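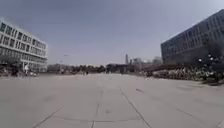
Somebody at Brudness wrote on the list in March:

> We stopped collecting on open squares. Our runs there all looked the
> same to us, the robot drives straight and the person with the joystick
> does almost nothing. For the learning system we think this is many
> gigabytes of the same lesson. Now we only record in narrow places, and
> we would like to know if the other groups do the same, or if we are
> making a mistake that we will see only later.
>
> Also a smaller question. How do you mark the goal for each example? We
> use the last position of the run, but when the driver changes his mind
> in the middle this gives strange labels.

Hello all,

I read this message two times before answering, because in Baltholm we had almost the same discussion and we decided the other way. I will try to explain why, and I apologize if some of it is already known to the list.

Our first set had 81 runs. Nearly all of them were from sidewalks and from the passages between buildings, for the same reason that Brudness gives. The policy trained on this set was good in a passage. But when it came out of a passage into a large paved area, it began to turn slowly toward the nearest wall or planting bed and then followed it. We looked for an error in the steering for more than 2 weeks and did not find one. In the end we understood that in all our examples there was something close on the left or on the right, and the model had learned to keep it there.

So we went back to record on the plaza. With pale slabs in front and the buildings far on both sides, the model must take its direction from things at a distance, such as the line of trees or a tower. These are small in the view and a little soft, and I think it is exactly this case that is missing when one records only in narrow places. The joints between the slabs are another matter. We suspected that the model was using them like lane lines. To check this, we asked the drivers to cross the joints at different angles and not to follow them. I can not say yet how much this helped, the comparison is not finished.

I agree with Brudness about the long straight runs. They add little. What we do now is this:

- The driver receives a goal before the start, and the goal is not always straight ahead. It can be the far end of the light building, or the near end of the planting bed.

- The robot starts badly turned on purpose, so that the first seconds contain a real correction.

- We cut the straight part in the middle when it is longer than 6 seconds. The start and the end stay complete.

- People who walk far away are kept in the examples. Before, we removed every run with a person in view, and this was a mistake, the model then behaved as if a person was something very unusual.

About the labels. We also used the last position in the beginning, and we had the same strange results. Now the goal is written down before the run, and if the driver changes his mind he presses a button and the run is divided into 2 examples, each with its own goal. It costs some discipline from the driver. If he forgets the button, we prefer to throw away the run. For old data there is a method in the Gostia tools which takes many short pieces from one run and uses the end of each piece as the goal. We tried it on the old set and the labels were better, but the pieces which finish in the middle of a turn still need to be looked at by hand.

One thing I would like to ask in return. On hazy days the far objects become very pale, and we do not know if it is better to mix these runs with the clear ones or to keep them apart for testing. At the moment they are mixed. The Ojeda group wrote on this list before that they keep all the haze and rain for testing only – is this still so, and did you see a large difference? Our weather here gives us plenty of haze, so if we keep all of it apart the training set will become quite small.

I can share the sheet which our drivers use, with the list of goals and the button rule. It is one page. Please write to me directly if you want it, the list does not accept attachments.

With best regards from Baltholm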